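Home News Products Press Contact
Reading time: 1 minute

Lukden brings fresh vegetable boxes to Postar offices

Sat 10 February. The food company Lukden starts today a new service for workplaces. Staff can order a box of fresh vegetables and collect it at their own desk floor before going home. In the first month, 62 offices of Postar will take part.

"Many people want to cook in the evening, but the shops are full at that hour," said Thirumalai Subramaniam, head of sales at Lukden.

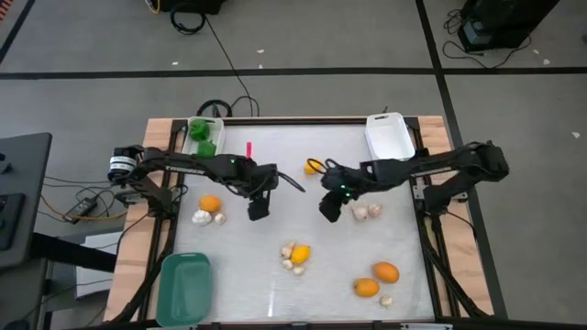
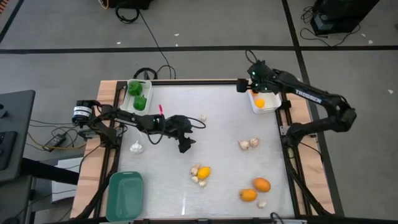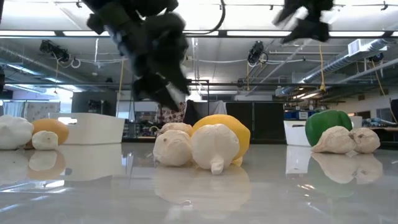
Prices and ordering

The small box is for 2 persons. Orders are made in the Toma app until noon. Lukden expects to deliver 4000 boxes by the end of April.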